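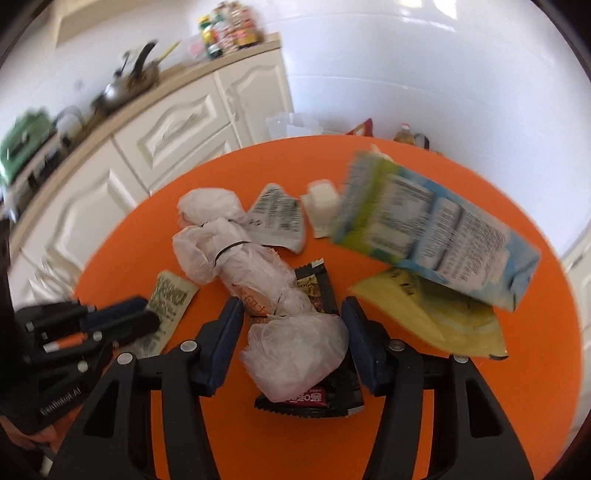
Según Frauke Rieger, el presupuesto se les fue en febrero por culpa de lo que no era pinza: cables, tarjetas, almohadillas de repuesto y una mesa que al final tuvieron que comprar dos veces. Me lo contó por teléfono mientras yo cerraba este capítulo, y me hizo mover casi todo de sitio. Así que empezamos por lo barato, que es donde yo también me he equivocado.

3. Antes de comprar: planificar el puesto de manipulación en cocina

Este capítulo va de qué pedir, en qué orden y con cuánto margen, para un puesto en el que una persona recoge objetos domésticos con pinzas de mano. El montaje y la calibración están en el capítulo 4. Si ya tienes el material en casa, sáltate hasta el 3.4 y ahórrate mis batallitas.

3.1 Decide la tarea y luego el material

1. Escribe en una frase lo que se va a hacer en el puesto. La nuestra en Udow era «recoger la mesa después de comer». Con eso ya sabíamos que tocaba agarrar bolsas arrugadas, sobres pequeños y envoltorios brillantes, y que las tazas podían esperar.

2. Haz la lista de objetos por comportamiento: lo blando, lo resbaladizo, lo plano, lo que se engancha. A mí me costó soltar la lista por nombres (tenía un apartado entero para galletas, qué le vamos a hacer), pero para comprar no servía de nada.

3. Decide si trabajas con una pinza o con dos. Pide ya las dos si la tarea incluye abrir, sujetar mientras se tira o separar cosas pegadas. Comprar la segunda más tarde nos salió más cara en portes y además llegó con otra revisión del soporte.

Nota: una bolsa de plástico vacía parece el objeto más tonto del mundo y es el que más repuestos te va a gastar. Se pliega, se mete entre los dedos de la pinza y hay que repetir la toma. Cuenta con ello al calcular las horas, por favor.

3.2 El presupuesto, partida por partida

Los importes son los de nuestro puesto, en euros y sin impuestos. No los copies tal cual; úsalos para ver las proporciones.

1. Pinzas. Reserva 2000 para la pareja. Pide que la oferta incluya las almohadillas montadas y un juego más aparte. Si el proveedor te las cotiza sueltas, compara el total.

2. Mesa y superficie. 120 nos costó una mesa redonda de segunda mano, y estoy encantada con ella. Escoge un color liso que contraste con lo que vas a poner encima. Un tablero naranja, por ejemplo, separa muy bien el plástico blanco; con envoltorios rojizos ya hay que mirar un poco más.

3. Almacenamiento y cables. Aquí fue donde me pillé los dedos: 1131 en total, entre discos, tarjetas y el armario cerrado de Brandes. Yo había apuntado la mitad y lo llamaba «varios».

4. Consumibles. Guarda 58 al mes para almohadillas, cinta, paños y reposición de objetos. Parece poco, y algunos meses sobra, pero si no tiene línea propia acaba saliendo de la caja del café.

5. Horas de persona. Esta partida va en hoja aparte. Incluye el tiempo de colocar la mesa entre tomas y el de recogerla al final, que en mi primera hoja no existían.

Precaución: no firmes el pedido de pinzas sin tener por escrito el plazo de los repuestos. Walleck nos dio el plazo de las pinzas y yo di por hecho que era el mismo para todo – no lo era, y estuvimos parados con un dedo gastado y la mesa puesta.

3.3 Cocina de verdad o decorado

Me lo preguntan mucho. Una cocina que ya existe sale casi gratis y trae sus propias complicaciones: armarios claros con molduras, paredes brillantes, botellas al fondo, un wok o una sartén con el mango asomando. Todo eso entra en la toma, y a mí me gusta que entre. El decorado te da control de la luz y te quita sitio en el local.

1. Visita el espacio a la hora a la que vas a trabajar y fíjate en los reflejos de la pared. Si la pared es blanca y satinada, deja dinero para un difusor o una cortina.

2. Da una vuelta completa a la mesa con las dos pinzas en la mano. Los codos ocupan más de lo que dice el plano.

3. Pregunta quién más usa la cocina y en qué franjas. Después ponlo por escrito, con nombre y firma.

4. Retira lo que tenga filo o pueda romperse y deja lo demás.

Nota: si los envases llevan texto o etiquetas de marca, consulta antes si pueden aparecer en el material que vas a guardar. Sustituirlos después obliga a rehacer la lista del 3.1.

3.4 Pedido y recepción

1. Envía un único pedido con pinzas, repuestos y cables. Man-lok Choi lleva el nuestro en la plantilla Hestari, que tiene una columna para el plazo de cada línea; cualquier hoja de cálculo vale si pones esa columna.

2. Al recibir las cajas, abre y cierra cada pinza a mano, despacio. Los pivotes tienen que moverse sin saltos.

3. Revisa que las almohadillas de los dos dedos queden enfrentadas. Una almohadilla torcida se nota muy poco con un objeto grande y muchísimo con un sobrecito.

4. Haz una prueba con lo peor de tu lista, una bolsa arrugada y un envoltorio brillante, antes de dar el visto bueno a la factura.

5. Anota el número de serie y la fecha de apertura en la tapa de la caja. Guarda la caja (sí, ya sé que ocupa).

Precaución: mantén los dedos lejos de las articulaciones al cerrar. Entre las barras hay huecos en los que cabe una yema, y pellizca.

3.5 Si solo puedes comprar una cosa este trimestre

Compra la pareja de pinzas y pide prestada la mesa. Los discos pueden ser los que tengas por ahí durante las primeras semanas, siempre que hagas copia cada tarde. Lo que no aplazaría son las almohadillas de repuesto: van en el primer pedido o te verás escribiéndole a Walleck un viernes.

Publicado el 1 de julio de 2024
Texto: equipo de puesta en marcha, Udow

También en esta guía
Capítulo 2: Medir el local y la toma de corriente
Capítulo 4: Montaje y calibración de las pinzas
Capítulo 5: Copias de seguridad al final de la jornada
Anexo B: Plantilla Hestari para pedidos y plazos
Anexo C: Armario Brandes, llaves y reparto de baldas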